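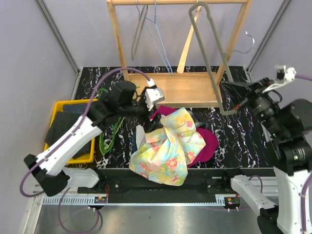 Home Issues Authors Contact
24 October 2021
By Selim Yüksel
Reading time: 2 min

4. What runners do with the shirt

4.1 Keeping, wearing, and giving away

Anyone who has spent a few seasons on small road races will know the box of leftover shirts that sits in a garage until the next spring, and it was a box like that which first got us wondering how much the shirt matters to the people who sign up. The 17 races in our study, most of them 5Ks and 10Ks in and near Cukdale, took in 2304 entries between them. Every entry came with a shirt at no extra charge, and the registration form had no way to turn it down. We were very lucky that all of the race directors were willing to share their pickup sheets with us, and that so many runners took the time to write long and thoughtful replies to what was really quite a dull survey.

Of all those entries, 271 shirts were never picked up. We had expected most of them to belong to people who missed the race, and many did, but a good share were left by runners who started and finished perfectly well and simply walked past the table on their way to the car. The directors at the Kundasberg 10K and the Zamora Road 5K both told us they had seen this for years and had put it down to bad table placement. That may be part of it. Still, the same pattern showed up at races where the shirt table stood right next to the bib table, so we don't think placement can carry the whole story.

Among the shirts that did go home, the replies split along lines we found rather touching. First-time runners tended to wear theirs in public, often within the week, and several said they had worn it to work. People with a long race history treated the shirt more as a record - something to hold on to for the year and the town printed on it - and wore it only for yard work or not at all. We had asked where the shirt was kept, thinking of the drawer, the closet rail, and the charity bag as the main answers (Figure 1 has a wooden clothes rack with hangers), and the drawer was the most common answer by a long way. A shirt on a hanger was usually one that its owner still meant to wear.

Fit came up far more often than color or design. Women in particular wrote that a unisex medium was too long and too wide, and that they had stopped hoping for anything better. The Paker Trail Run, which moved to separate cuts in April, had fewer complaints of this kind, although we would be careful about leaning on one race. Fabric drew strong feelings too, with older runners fond of plain cotton and younger ones asking for something they could train in.

4.2 A note on the opt-out question

Our survey asked whether people would skip the shirt if it took a little off the entry fee. Plenty said yes, but a yes on a survey is an easy thing to give, and only 2 of the directors had ever tried such an offer. Both kept the change for later years. Neither had saved the early order counts, so we can't say how many shirts it spared them, and we would gladly hear from any race that has kept better books. Section 5 takes up the cost side, starting with how far ahead the print order has to be placed.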